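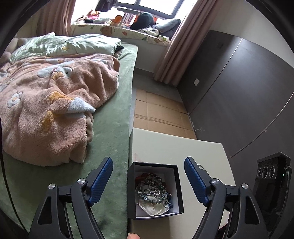 Garcombe Fan Convention: Planning Meeting Minutes

16 May 2020, held by video call. Niilo Kuusisto in the chair.

1. Minutes of the January meeting
Approved with one correction: the cosplay contest entry fee is per group.

2. Guest travel
Stavevo will hold the airfare credits for both comic artists until next year. Niilo to confirm in writing.

3. Budget
Balance is $3,670. The hall deposit carries over. No refund has been requested.

4. Artist alley
16 tables are reserved. Unidwood asked to move two of theirs nearer the entrance. Agreed.

5. Panels
Rautiainen offered to run the inking workshop online. Two were against charging for it. Motion to make it free carried.

6. Other business
Badge design put off to the next meeting. Old lanyards will be reused.

Meeting closed at 4:40 p.m.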